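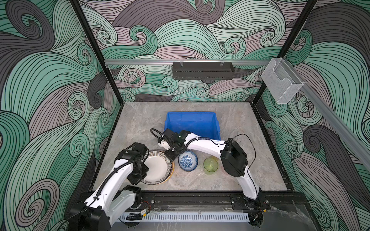

How to record good examples for a dish-clearing task

Before you record, write the task in one sentence. Ours is: "Put the plate, the bowl and the glass into the crate." Everybody who operates the arms must read the same sentence.

1. Bring both arms to the start pose and wait 3 seconds before you move.
2. Take the dishes in any order, but change the order between episodes. If you always begin with the plate, the model learns only this.
3. Move the dishes a little after each episode. Small changes are enough.
4. Keep your speed steady. When you make a mistake, correct it slowly and continue - such episodes are useful too. Delete only those where a dish fell.
5. Stop after 23 episodes and rest your hands.

We trained our first model with 90 episodes and it often missed the glass. With 205 it became much better.

Comments

Tímea Magyar: Do you keep the wrist cameras on for both arms?

Dratavar: Yes, always. Check the picture before each session.

Ngubane: Step 3 helped me a lot, thank you.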